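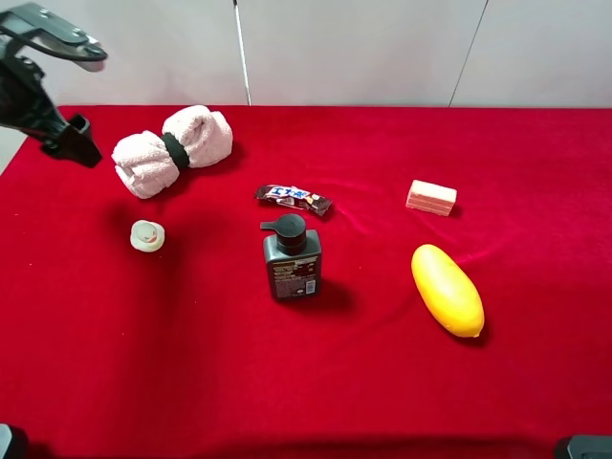 What is the difference between pile and nap?

Pile is made from extra yarn built into the cloth while it's being woven or knitted, and nap is fuzz raised afterward by brushing fibers up out of a finished surface.

Keep that one in your pocket, because half of this week hangs on it and the two words get swapped constantly, even by people who sell fabric for a living. (Pattern envelopes are the worst! "With nap" on an envelope just means all your pieces have to face the same way, and it covers velvet, corduroy and one-way prints that have no fuzz on them at all.)

Week 6: Pile fabrics

I've pulled these notes together from my lecture and from the bits Ilham El Ouafi added in the lab, so they jump around a little.

A plain woven cloth has two sets of yarn, the warp running lengthwise and the weft going across. Together they make the ground. A woven pile fabric has a third set, and that third set stands up. If it comes in with the warp we call the result a warp pile, and if it comes in with the weft we call it a weft pile. Velvet is a warp pile. Velveteen and corduroy are weft piles. Terry is a warp pile too, which surprises people, and its loops are usually left whole.

How the pile gets up there

Wires first, since they're the easiest to picture. The pile warp is lifted over a thin rod laid across the loom, a few ground picks go in to hold it down, and the rod comes out. A plain rod leaves a row of loops. A rod with a small blade on the end cuts them on the way out and you get tufts. It's slow, and I love watching it.

Face-to-face weaving is how most velvet is made now. Two ground cloths are woven one above the other with the pile yarn traveling back and forth between them, and a knife slices through the middle. You end up with two velvets for one pass of the loom. Mohcine Naciri, who ran looms at Prodard for years before he came to teach with us, told me a nick in that knife shows up as a line down the whole piece.

Terry needs no wires. The ground warp is held tight and the pile warp is kept slack. A few picks go in a short distance from the edge of the cloth, then they all get pushed up together, and the slack yarn buckles into loops – in the usual setup that's three picks to each row of loops.

Corduroy is woven with long floats, and those are cut in lines down the length of the fabric, then brushed. Wale count is the number of ridges per inch, so a low number means fat ridges. Somebody gets this backward on every quiz I've ever given.

V or W

Pull a tuft out of your swatch with tweezers and look at its shape. A V tuft went under one ground yarn only and slides out pretty easily. A W tuft went under, over and under again, so it hangs on better. Upholstery people care a great deal about this.

Weight

We use grams per square meter. The Prinelex toweling in your swatch pack is 600, and you should feel the thick one against the thin one before you read the labels. Weight tells you how much yarn you're paying for. Softness is another matter – twist, fiber and finish all get a say.

Before next time

Read the El Idrissi chapter on finishing and skip the part on flocking, we'll do it in March. Bring tweezers and swatch 2. Kyung-tae Ryu has the spare pick glasses if yours has gone missing.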